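Search the Skiscombe Garden Club for Kids
Go

Why Does Grass Need a Haircut?
By the Skiscombe Garden Club | February
289 shares | 3 comments

Have you ever lain on your tummy on a lawn and looked at it really closely? If you have, you'll know it's a bit like a tiny green jungle, with ants hurrying along the bottom and (if you're lucky) a beetle or two. A lawn is made of more grass plants than you could ever count, all squeezed in side by side!

Most plants grow from their tips, so if you snip off the top they have to stop and think about it. Grass is different. It grows from a spot low down near the soil, called the crown, and that means a mower can trim the top and the plant just keeps pushing up new leaf from underneath. Cows and sheep found this out long before we did.

How short is too short?

Grass leaves catch sunlight and turn it into food, so a lawn that's been shaved almost bare gets hungry and tired. At Brunetti Park, here in Skiscombe, the big lawn is kept at 3 inches all summer long, and it stays lovely and springy even when 30 children are rolling down the slope.

What happens to the clippings?

You can leave them right where they fall! Little clippings are mostly water, and worms and other tiny creatures help break them down until they turn back into food for the soil. Big soggy clumps are another matter, so rake those up and pop them on the compost heap.

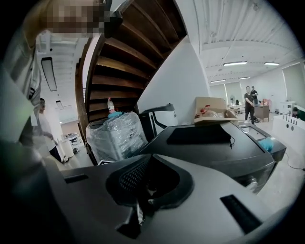 Try it yourself

Fill an old yogurt cup with soil, sprinkle grass seed on top, and keep it damp on a sunny windowsill. Draw a face on the cup if you like. When the grass is as long as your finger, ask a grown-up to help you give it a trim, and then measure it every morning to see how fast it grows back.

3 comments | Share this page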